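Section 4: Restoring a Phone from a Pastico Backup

Pastico keeps copies of your phone's settings, messages and app data on your computer. This section covers putting one of those copies back on a phone after a system reset or a failed system update. If you have not made a backup yet, go to Section 2 first.

Before you begin

You need the following:

- The phone, charged to at least half
- The cable that came with the phone, or a cable that carries data as well as power
- A computer with Pastico desktop installed and 15 GB of free disk space
- The backup password, if you set one

Caution: Restoring replaces everything now on the phone. Photos and messages that arrived after the backup date will be erased. Copy them to another place before you go on.

Caution: Do not restore a backup made on a newer system version than the one on the phone. Pastico will show a warning, but it will let you continue, and some apps may fail to open.

Preparing the phone

1. Open Settings and turn off the screen lock.
2. Turn off the Find Device option. You will be asked for your account password.
3. Close all apps.
4. Connect the phone to the computer. Use a port on the computer itself. Hubs and monitor ports drop the connection on some models.
5. When the phone asks whether to trust the computer, tap Trust and enter your passcode.

Note: If the trust message does not appear, unplug the cable, restart the phone and connect it again.

Restoring the backup

1. Start Pastico desktop. The phone's name should appear in the left column within a minute.
2. Click the phone's name, then click Backups.
3. Select a backup from the list. The newest is at the top. A gray lock next to a backup means it needs a password.
4. Click Check. Pastico reads through the backup file and reports any damaged parts. This can take almost 15 minutes for a large file.
5. When the check is finished, click Restore.
6. Enter the backup password if asked, and click OK.
7. Leave the phone connected until the words "Restore complete" show on the computer. The phone will restart 2 times on its own.

If the progress bar stops, wait. The bar does not move while app data is being unpacked, and a long pause at that point is normal.

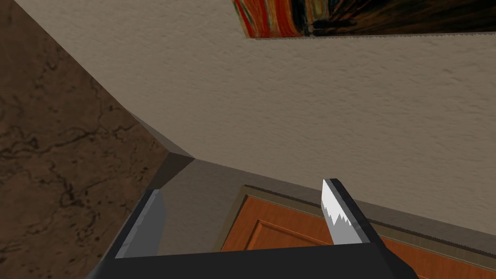

Sinan Taşdemir wrote to the support forum that his bar stayed in the same place through a whole lunch break, and that he would have pulled the cable if the log window had not still been adding lines. He asked for the manual to mention the log. To open it, click View, then Show Log. As long as new lines appear, the restore is still running.

Caution: Never unplug the phone during a restore. If the cable comes out by accident, do not turn the phone off. Plug it back in and click Resume.

Error messages

Error 4: The phone was locked during the restore. Unlock it and click Resume.

Error 15: Not enough space on the phone. Choose a smaller backup, or click Options and clear the box for Media.

Error 127: The backup file is damaged. Go back to the Backups list and try an older one. If you store your backups in a Cluder folder, make sure the file has finished downloading to the computer first.

After the restore

1. Turn the screen lock and the Find Device option back on.
2. Connect to Wi-Fi and open your app store. Apps are downloaded again from the store, so icons may look faded for a while.
3. Sign in to your mail and banking apps. Pastico does not save passwords for these.
4. Keep the old backup until you have checked your contacts and messages.

Section last revised October 31, 2019, by Valentin Hubmann. Applies to Pastico desktop 4 and later.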